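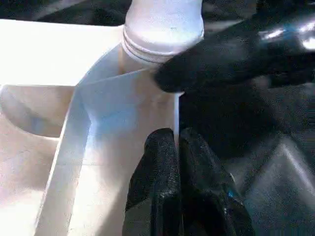
La pinza junto al cuello de un frasco blanco, en la bandeja de compartimentos.

Preguntas frecuentes — Jornada de puertas abiertas de Zostport, septiembre de 2025

¿Qué se puede ver?
Una demostración de manipulación con brazo robótico: coger frascos, pasarlos de un compartimento a otro de una bandeja y devolverlos a su sitio. Cada pase dura unos 7 minutos. Después se puede preguntar al equipo técnico.

¿Hace falta inscribirse?
Sí. El formulario está en la página de inicio. El aforo total es de 486 plazas, repartidas entre la mañana y la tarde. Si al terminar el formulario no recibe un correo de confirmación, revise la carpeta de correo no deseado antes de volver a inscribirse. Las inscripciones duplicadas se anulan.

¿Cuánto cuesta?
La entrada es gratuita. El aparcamiento del edificio Trudico es de pago.

¿Cómo se llega?
La entrada para visitantes es la del edificio Trudico, por la calle de atrás. La puerta principal estará cerrada. Desde la parada de autobús hay 500 metros a pie, cuesta arriba en el último tramo.

¿Pueden ir niños?
Sí, acompañados de un adulto. Los carritos se dejan en recepción — el pasillo de la sala Chauvin es estrecho. Hay acceso en silla de ruedas por el ascensor lateral; conviene indicarlo en el formulario.

¿Se puede tocar el robot?
Durante los pases, no. El público se queda detrás de la línea amarilla. Al final de la tarde se abre un puesto en el que los mayores de 14 años pueden mover el brazo con un mando, con un técnico al lado.

¿Y si el robot falla durante la demostración?
Puede pasar. Un frasco se resbala o la pinza cierra antes de tiempo. En ese caso se para, se recoloca la pieza y se repite. En los ensayos de agosto los cuellos estrechos fueron lo que más trabajo dio.

¿Qué programa controla el brazo?
Skoterine, desarrollado en la casa. No está a la venta y ese día no se repartirán copias de prueba.

¿Se pueden hacer fotos?
Sí, sin flash y sin trípode. En el taller contiguo no se permite fotografiar.

¿En qué idioma son las explicaciones?
En español. Hay 2 pases en inglés, marcados en el programa que se entrega a la entrada.

No puedo ir. ¿Cómo cedo mi plaza?
Anúlela desde el enlace del correo de confirmación y pasará a la lista de espera. No se admiten cambios de nombre en la puerta.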